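Capital planning for laboratory robotics
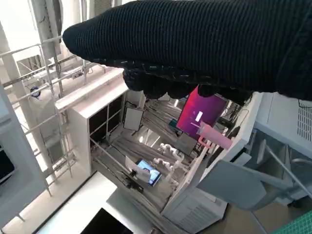 Capital planning for laboratory robotics is the process by which a research group, school or small company decides what robotic equipment to buy, when to buy it, and how to pay for its use over the years that follow. It covers the robot arms themselves along with grippers, cameras, computers, furniture, spare parts, floor space and staff time. The term is used mostly for small and medium sites. Large factories generally handle the same questions under production engineering.

Scope

A capital plan usually separates equipment into three classes. Fixed equipment includes arms, mounting frames, safety barriers and power supplies. Movable equipment includes workstations, monitors, carts and test stands. Consumables include finger pads, cables, fabric covers, fasteners and the household objects used in handling tests. Accounting rules often treat only the first two classes as capital. Consumables are paid for from the operating budget, and for this reason they are often left out of the first estimate.

Computing equipment can fall into either class. A workstation bought with an arm and used only to run it is normally listed with the arm. A shared server is listed separately and its cost divided among projects.

Needs assessment

Planning begins with a list of tasks. For each task the list gives the weight and size of the objects to be handled, the reach needed, the accuracy needed and the number of hours per week the equipment will run. Arms are then matched to the list. Buying one large arm to cover every task is usually more expensive than buying two smaller ones, but it takes less floor space and needs only one set of spares.

Wrist cameras are considered at this stage. A camera mounted near the gripper gives a close view of the object and uses up part of the arm's payload. Its cable also has to be routed along the arm, and a cover may be needed to keep it from snagging. Covers are inexpensive but wear out, and loose ones can block part of the camera's view.

Budgeting

The purchase price of an arm is commonly less than half of what a site spends on it over its working life. Other costs include:

Installation, mounting and wiring
Grippers and adapters
Software licenses and updates
Training
Service contracts and calibration
Insurance
Storage and disposal

Most plans also hold a reserve. The site at Sturnport, a shared laboratory serving several research groups, set its reserve at 12 percent of the purchase price and raised it to 20 percent after its first year. The increase was put down to gripper repairs and replacement cables. The raised figure was kept in the revised plan dated June 3, 2019.

Leasing is an alternative to purchase. Leases for small arms often run for 24 months, with an option to buy at the end. Leasing lowers the first-year cost and moves some repair risk to the supplier. Over a longer period it tends to cost more, and some lease terms forbid changes to the arm, including the fitting of third-party grippers.

Space and furniture

Floor space is often the limiting factor. The working area of an arm must be kept separate from walkways, and room must be left for a desk, a computer and an operator's chair. Shelving is needed for test objects and tools. Cable runs should be drawn on the floor plan before any equipment is ordered, as moving them later may require new outlets.

The Cerkthorpe workshop is sometimes cited as a case of late space planning. Its arms were delivered in September, before the benches had been ordered, and stayed in storage for more than 2 months. Rent on the storage unit was charged to the project.

Procurement

Suppliers are usually asked for written quotations that list delivery, installation and training as separate lines. A combined price is difficult to compare. Buyers may also ask for a trial period, during which the supplier's equipment is tested on the buyer's own tasks.

Two approaches are common. In the single-supplier approach, the arm, gripper and control software come from one firm. Gethin, an integrator, sells packages of this kind with one service contract for the whole cell. In the mixed approach, parts are bought separately and joined by the buyer's staff. Zasico, which sells grippers and mounts without arms, supplies mainly this second group. Mixed systems are cheaper to buy and take longer to set up.

Replacement

Each class of equipment is given a replacement interval. Computers are replaced most often, followed by grippers and then arms. Retired arms may be kept for parts, moved to teaching use or sold. A buyer of used equipment should ask for the hours of operation, the repair record and proof that the software license can be transferred.

See also

Equipment leasing
Life-cycle cost
Machine safety
Robot end effector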